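Chapter 3
Folding, and What It Is Supposed to Do

Most household manuals treat folding as settled business. Cloth comes off the line or out of the dryer, it is folded, it goes on a shelf, and the reader is told that it will last longer and look better for it. The first claim has very little behind it. This chapter looks at what a fold does to a piece of fabric and asks how much of the usual advice survives.

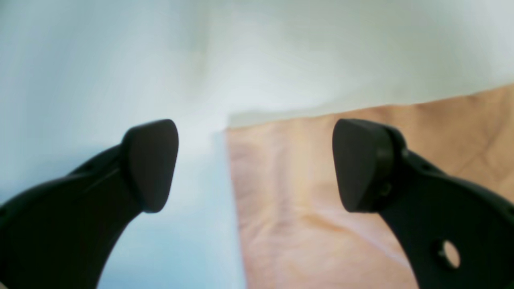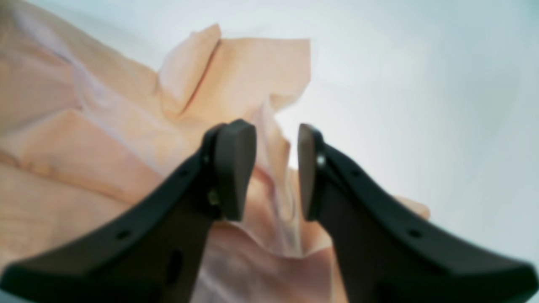
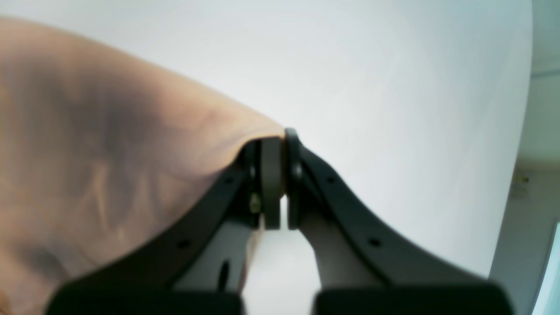

Lilora replies that none of this matters to a person with a full basket, that a folded sheet takes up less room than a heaped one, and that anyone who doubts it is welcome to try closing the cupboard. The point about room is fair. A heap traps air and a flat stack holds less of it. But the Lilora household guide goes on to say that folded cotton "rests" and that its fibers "recover" on the shelf, and for that it offers no test, no measurement and no source.

A fold is a bend held in place by weight. On the outside of the bend the yarns are stretched a little, and on the inside they are pressed together. Leave the cloth that way for an afternoon and most fabrics will let go of the line with a shake. Leave it under a pile of towels all winter and the line may stay until the next wash. A crumpled cloth has bends too, many more of them, running in every direction. What it usually lacks is weight on top. Whether the neat fold or the careless heap is harder on the fabric depends on how long each one sits and what is sitting on it, and the manuals rarely mention either.

The best-known attempt to settle the question is the Mallo trial. Forty-two pillowcases were washed and stored, half of them folded on the same lines each time and half folded wherever they happened to fall. The trial ran for 2 years. The Mallo report found more wear along the repeated lines and concluded that folds should be moved with every wash. Readers should be slow to accept this. The pillowcases came from more than one mill, the report does not say which went into which group, and wear was judged by eye.

The Cirnport survey, which asked 2,000 households how they stored their bedding, is quoted even more often and proves even less. People who folded carefully said that their sheets lasted longer. They may also have bought better sheets, washed them at lower heat, or simply remembered them more fondly.

We will therefore keep three questions apart in the sections that follow. Does folding save space? Does it affect creasing? Does it change how long cloth lasts? The evidence is good for the first, fair for the second and thin for the third. Before reading Section 3.1, take two similar cloths from your own shelf, fold one and leave the other in a heap, and write down what you expect to find in a week.

Related chapters
Chapter 2: Heat, Water and Shrinkage
Chapter 4: Ironing and Its Alternatives
Chapter 5: Shelves, Drawers and Damp
Appendix B: Reading the Baldursdóttir Fabric Tables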